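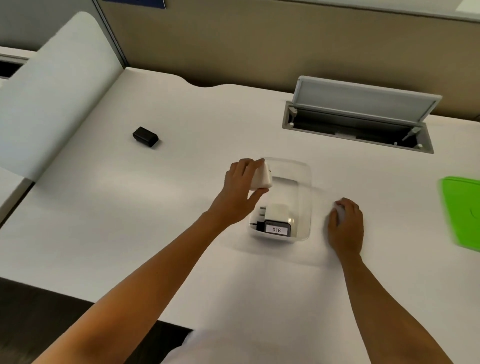

Slide 1. Desk items, clear bin.

Standby load in small offices. Notes for the Thursday session, 20 minutes plus questions.

Start with the definition. Standby load is the power a building draws when no one is using it. It covers chargers, monitors in sleep mode, printers, network gear, the break room fridge. Leave servers out, they get their own talk.

Slide 2. Give the Drinditz numbers. The office was metered at the panel for two weeks in November. Overnight draw was 74 percent of the target set by the landlord, so on paper the site passed. Point out that the target was written for a larger floor. Don't spend long on this, the Kundine case is stronger.

Slide 3. Kundine. Same meter, same sampling interval of 15 minutes. Explain why the interval matters: a printer that wakes for a short self-check will be averaged away. If someone asks about shorter intervals, say the logger supports them but the memory fills over a long weekend.

Read the chart left to right. Flat section is overnight. The step before opening time is the heating controls, and it should be subtracted before any comparison is made.

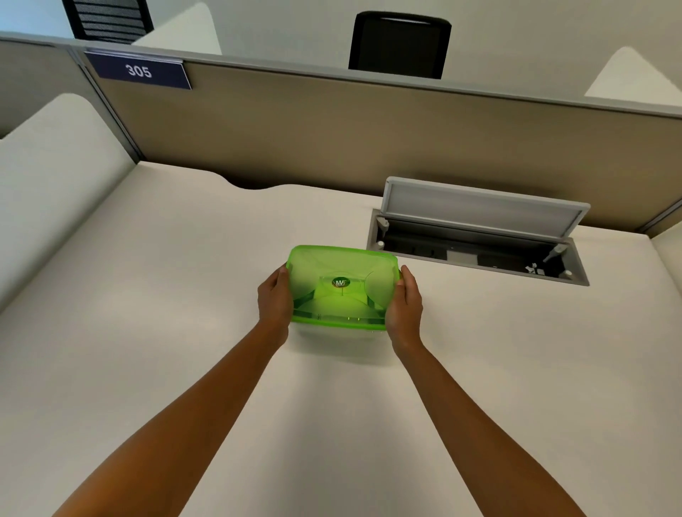 Slide 4. Circuit labeling. At the Gallagher site the panel schedule did not match the wiring, and 2 circuits were logged under the wrong names. The readings themselves were good. We re-sorted the data after a walkthrough with a plug tester. Recommend doing the walkthrough first.

Slide 5. What to switch off. Timers on shared printers. Smart strips only where the control outlet has a steady load, otherwise they trip at random. Single phone chargers with nothing attached draw very little and are a poor use of staff time. Expect pushback here, people like the charger advice.

Slide 6. Demero worksheet. Walk through columns A to D only. Column E is the tariff lookup and depends on the local utility.

Skip slide 7 if short on time.

Questions. Repeat each one into the microphone for the recording. Worksheet link is on the last slide, leave it up.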